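Clunasia G2 Parallel Gripper – Flat Finger Set

Part of the Clunasia end-of-arm range
Product page last revised 3 July 2024

Overview

The Clunasia G2 is a two-finger electric parallel gripper for small arms. This page covers the version supplied with the flat finger set, which is the one most customers ask for when they handle cables, wire harnesses, small housings and other light parts picked from a bin.

The fingers are plain rectangular plates in matte black with squared-off tips. They have no hooks, ribs or cutouts. Wires get caught on those features, and a strand that rides up behind a fingertip can pull a second part out with the first. The matte surface also matters if you run a wrist camera, because a shiny finger throws light back into the lens at close range.

Specifications

Type: electric, parallel, two fingers
Stroke: 128 mm total
Weight with flat fingers: 444 g
Grip force: adjustable in 11 steps
Fingers: flat, matte black, replaceable
Mounting: Deltaler round flange or Rorel square flange
Control: Maurya controller, or digital I/O for open and close only
Wrist camera bracket: included

What is in the box

Gripper body
One pair of flat fingers, fitted
One adapter plate (state Deltaler or Rorel when ordering)
Wrist camera bracket with screws
Cable to controller
Hex key
Printed setup sheet

The camera is sold separately. The bracket takes the Maurya wrist camera without changes. Other small cameras will fit if the hole pattern matches the drawing on the setup sheet.

Choosing between the G2 and the other Clunasia grippers

We keep three grippers on the test bench and are often asked which one to buy. For harness work the choice is mostly between the G2 and the Clunasia S1, a suction tool. The S1 is faster on flat housings and labeled boxes. It needs a sealed surface, and a bundle of twisted wires doesn't give it one. If your parts are a mix of boxes and cables, buy the G2 and accept the slower cycle on the boxes.

The older G1 has the same body but a shorter stroke and narrow pointed fingers. It reaches into corners better. It also has less contact area, so a bundle tends to roll out of the grip when the arm turns. We still sell the G1 for connector insertion, where the part is already held straight by a fixture.

Trying the gripper on cables

We suggest testing with your own parts before you commit to a full cell. Cables are hard to judge from a data sheet. A branched harness may have heat-shrink sleeves at more than one point, loose loops between them and a connector at the end of each branch, and every one of those places behaves differently between two fingers.

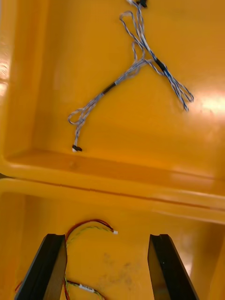 Start with the grip on a sleeve if the harness has one. A sleeve holds the wires together and gives the fingers something of even thickness to close on. Second best is the bundle itself, a short way back from a connector. Avoid closing on the connector body during the first tests. Small plugs can tip sideways under load and the latch is easy to damage.

Loops are the usual cause of a failed pick. If one finger goes down inside a loop and the other lands outside it, the grip may look good until the arm lifts and the loop tightens against something else in the bin. Open the fingers only as wide as you need for the approach. Full stroke is useful for boxes, but with loose wire it invites this kind of mistake.

Set the grip force at step 3 and work up. For thin twisted conductors we have not needed more than step 7. Check the insulation after the first picks at each new setting.

Bin and lighting

A divided bin is a good choice for trials, with one type of cable on each side. Plan the approach so that the wrist clears the divider as well as the outer walls. On the Rorel flange the body sits a little higher, and this gives more room when the bin is deep.

Glossy plastic bins reflect overhead lights, and the bright patch can hide a white wire or a small white plug from the camera. Move the light to one side before you start changing exposure values – it is quicker and you only do it once. A bin with a dull finish helps too. Pick a bin color that none of your wires share.

Controller notes

With the Maurya controller you get finger position, grip force and a part-held signal. The part-held signal works from finger position, so very thin wires can read as an empty grip. For these, set the lower limit by hand using a single wire of the thinnest type you plan to pick.

With digital I/O you get open and close at a fixed force. This is fine for housings. We don't recommend it for cables.

Spare parts and care

Flat fingers are sold in pairs. Change both at the same time, as a worn finger next to a new one will not close evenly. Wipe the faces with a dry cloth. Solvents can leave the surface slick – use water and mild soap if a dry cloth isn't enough.

Firmware for the G2 is updated through the controller. The next planned release is in November and adds a slower closing speed for delicate parts. It will be free for all units already in use.

Loan units

A loan unit is available with either flange for customers comparing grippers. Please state your arm, your controller and the kind of part you want to pick. Worn fingers on loan units are replaced at no charge. Shipping back is paid by the customer.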